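Old Apples of Zerholm: progress report to the Thygesen Fund, October

14 shares 3 comments

Dear all at the Thygesen Fund,

I promised you a report once the leaves were starting to drop, and they are, so I have made a pot of coffee and sat down to do this properly. You were kind enough to say after the spring report that you enjoyed the long version, which was probably a mistake on your part, and this is another long one.

For anyone on your side who is new to us: the grant pays for finding the old apple trees still standing on the farms and back lots of Zerholm, working out what they are where that can be done, and grafting young copies before the parents fall over. It also pays for the nursery rows on the Starance Road ground, the fence that keeps the deer off them, and a share of my wages. Kári Þorgeirsson does the grafting and most of the climbing. I do the letters, the labels, the driving and the worrying.

The grafting

We bought 500 rootstocks in late winter, all from one grower, and they came bundled in damp sawdust and in very good order. Kári grafted at the bench in the old creamery, which we had until the middle of April with the heat turned down low (you saw the bill, and I thank you again for not fainting). He used a whip-and-tongue cut on nearly everything. Where the scion wood was thin and mean, as it was from the two trees behind the Wavus schoolhouse, he went over to a side graft and wrapped it tighter than I would have dared.

After the first summer, 300 of the grafts are alive and growing. I know that number looks low next to the other one, and I'd like to be plain about it. We had hoped for better. Some of the loss was our own doing: a batch of wood was cut too late, after the buds had started to swell, and I should have gone out to those farms earlier and didn't. The dry spell in June took more. The water line to the lower rows kept losing pressure and I was slow to believe Kári when he told me it was the coupling at the road. It was the coupling at the road. He fixed it in twenty minutes with a part from his truck and was very nice to me about it.

What did take has grown beautifully. Some of the whips are up past my shoulder, and I'm not short. The wood has ripened well in this mild fall, and Kári thinks the stronger ones could go out to their new homes this winter without another year in the rows. The weaker ones we would like to keep and cut back in March so they make a better start.
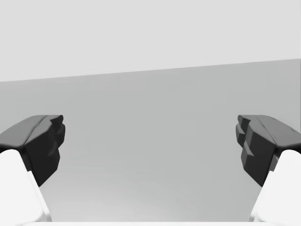 The rootstocks that lost their grafts are mostly alive themselves, so the money in them isn't gone. We tried summer budding on a handful of them in August as an experiment, using wood from the big tree at the bottom of Starance Hill, and the buds look plump and settled. If they push in spring we will bud a good many more next August, and that would make up much of the shortfall at hardly any cost apart from Kári's time and the knees of his pants.

The old trees

The list of mother trees now stands at 40, which is where we told you we would be by this point in the grant, and I am very pleased about it. Getting there was slow in the way that visiting people is slow. You don't walk up to a farmhouse door, ask about the apple tree, look at it and leave. You sit down. You hear about the winter the barn roof went, and about the aunt who made the cider, and at some point you are taken out the back in borrowed boots, and there it is behind the propane tank, hollow as a drum and covered in fruit.

The best find of the season was at the far end of the Wavus shore, on a lot that was sold off years ago and has grown up in alder. We had been told there was nothing there. Kári saw the blossom from the road in May, one white patch in all that green, and we went in with loppers and came out very scratched. It is a large, flat-sided yellow apple with a greasy skin and a sharp, almost lemony taste in September. By now it has sweetened, and it bakes into a fluff. We have cut no wood from it yet and it is first on the list for February.

We did lose one. The old tree by the Starance mill pond split down the middle in the August storm, and the half left standing was so rotten that the owner had it down the same week. I was sad about it for days. But it was one of the trees we grafted this spring, and there is a row of healthy young copies out at the nursery. The owner is getting the first one, and wants it in the very same spot. Kári has talked her into moving it over a few paces so it doesn't go straight into the old roots.

Names

Naming is still the untidy part. Many of these trees have a name in the family and a different one next door, and some have no name at all beyond "the early one" or "the pig apple." We have kept a card for every tree with whatever the owner calls it, where it stands, when it blooms, when it drops, and what people use the fruit for. I've been writing the cards by hand and typing them up at night, and I am behind on the typing by most of the summer. I hope to catch up when the snow comes.

You asked in your last letter about sending leaves away for testing. We got a price, and it would eat up what we had set aside for the second length of fence. My own feeling is that we should test only the trees where two families both claim the same apple, or where we suspect we have grafted one variety under several names. Kári would rather test none and buy the fence. I would be glad of your view.

The tasting day

We held the tasting in the grange hall at the start of the month, and I wish you had all been there. Every owner was asked to bring a basket, and nearly every one of them did. We cut slices and put them out on plates with the card beside each, and people went up and down the tables arguing, very happily, for most of the afternoon. An older man who had not tasted the Starance Hill apple since he was a boy stood there with his eyes shut for a while and then ate the rest of the plate. I pretended not to see.

There was a good deal of pie. There was also a long discussion about whether the Wavus red and the schoolhouse apple are the same thing, and it ended with both parties cutting their apples in half and comparing the cores, which is the right way to do it. They do look alike to me. I have kept out of it. 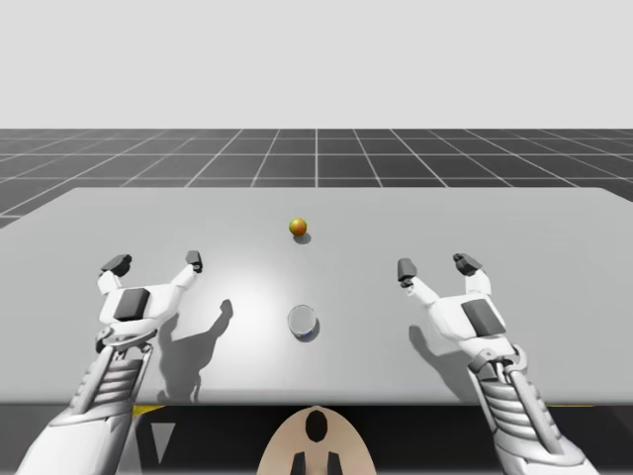
When will families be able to take their young trees home?

The stronger whips can be collected from the nursery in early March, while they are still dormant, and the rest will follow a year later. Each owner of a mother tree gets the first copy free, as we agreed with you, and the remaining trees go out to anyone in Zerholm who has a sunny piece of ground and is willing to put up a guard against the deer. I am keeping the list of names at home in the blue notebook, and it has grown a good deal longer since the tasting.

Money

The full sheet is coming to you separately, with the receipts, so I'll only mention what has moved. Rootstock came in under the budget, by enough to cover the extra wrapping film and the new saw. Heat for the creamery went over. The fence posts went up in price between the quote and the order, and the seller met us halfway when I telephoned and sounded disappointed. Mileage is over, and will stay over, and I don't see how to visit farms without driving to them. If you are comfortable with it, I would like to shift what is left in the printing line across to mileage and do the small booklet next year, when we will have more to put in it anyway.

Kári's hours are as planned, at least on paper. He works more than he writes down. I have spoken to him about it and he nodded politely, and I expect nothing will change.

What comes next

Before the ground freezes we need to mulch the rows, put mouse guards on every stem, and drain the water line so we don't go through all that again in June. The labels need doing over. The ink we were assured would last through anything has already faded on the south side of the rows, so I am scratching the names into soft metal tags with a nail, a few every evening, and my handwriting has never been worse.

In January and February we cut scion wood, beginning with the yellow apple at Wavus and then anything that looks as though it might not see another summer. This time I have the farms down in order of how early they bud, with the warm south slopes first, and Kári has a copy on his refrigerator. The creamery is ours again for grafting, on the same terms. The owner has promised to look at the draft under the door.

I would love for one or two of you to come out in the spring, when the rows break bud. Late April is usually lovely, if muddy. There is a bed made up at my house and there will be applesauce, as I have put up far more of it than any one household can get through. Bring boots, and let me know if you would prefer jars of the sweet or the sharp to take home.

With warm thanks from us both, and from a great many trees.

3 comments 14 shares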